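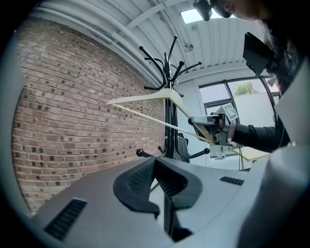 Binulow issues handling rules for hand-held gripper recording

Binulow has published a code of practice for sites where people record household tasks with hand-held grippers. The document runs to 18 pages and applies from April to all work carried out under its Kurek programme, including recording by outside contractors.

The code covers the tools, the workspace and the person doing the work. Each gripper must carry a fiducial marker that is flat, clean and firmly fixed. Markers with lifted corners or scratched print are to be replaced before the next session. Finger pads must be checked for splits at the start of every shift.

Hanging tasks have a section of their own. Coat racks and similar stands must not rock when a garment hanger is placed on any hook, and operators are told to approach from the side on which they can see the hook end. A clear width of 800 mm is required on the operator's side of the stand. Trailing cables must be kept out of that space.

Operators wearing head-mounted devices must take a break of five minutes in each hour — a point on which the earlier draft was silent. The strap is to be adjusted by the wearer only.

"Most of the 87 comments we received concerned posture and reach," said Glenys Brunton, who edited the code. "The limits on overhead work were rewritten as a result."

Astau, which supplies recording crews to the programme, said it would adopt the text in full. Its operations manager, Gaspard Courtois, asked for further guidance on curved walls and narrow rooms, where the clear width is hard to measure.

Binulow said this would be dealt with in an annex, now being drafted at its Brornaneck site. Existing task sheets remain valid until the annex is issued.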